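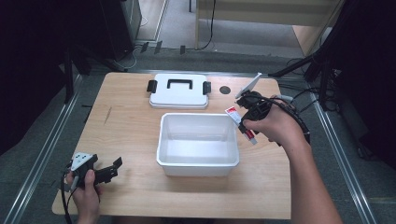 22 July 2018

Posted in: Workshop diary

Quiet Sunday, and I spent far more of it than I meant to with the two hand grippers, which have been on my conscience all week. Arlindo had written "left one sticky??" on the whiteboard on Thursday with two question marks, and I know him well enough by now to read that as a proper complaint.

So I made a pot of tea and started with the left. Four screws and the cover lifts away, and inside was what I can only call felt – carpet fluff, mostly, wound round the trigger pivot as neatly as thread on a bobbin. I picked it out with the bent tweezers (the good ones, which had been in the Pruloner drawer all along, after I'd accused half the building). A wipe, the tiniest smear of the white grease, and the trigger came back by itself as it should. I did the right one too while I had everything out. Hardly any fluff in that one, though the jaw pads were shiny at the tips, so I swapped them for a new pair from the Homton bag. We have one pair left after that and I must remember to order more.

Then the cables, oh dear. The right-hand one has always been a touch too stiff and it pulls at the back of your wrist after an hour or so. I gave it a longer loop and moved the tie further down, and it feels much kinder now. I'd like to do the same on the left, but the connector on that side is the old Bezerra sort and I didn't fancy fighting with it on a Sunday. Next week, if Valdemar will hold the torch.

After lunch I did the calibration. Open, closed, open, closed, watching the number on the screen. The left reads 53 fully open, exactly what's pencilled on the card from January, and that pleased me more than it probably ought to. The right was reading high, and I went round and round before I noticed I'd put one of the new pads in back to front! Turned it over, ran it again, fine.

For trying out I use the little tube with the red and white label and the white bin with the lid off, same as ever. The tube is a good honest test, being narrow, and if the pads are even slightly out of line it swings about in the jaws. I like to hold it at a slant and wait a bit before doing anything else. I wrote the session up as 149 in the log and left a note for Arlindo to try the left trigger before he rubs out his question marks.

Valdemar rang at teatime to ask whether the Milidon charger was at ours. It is, under the bench. I told him I'd bring it tomorrow, and then went and put it by my shoes so I can't forget. Still to do: the left cable, the pads order, and a better tin for those tiny screws.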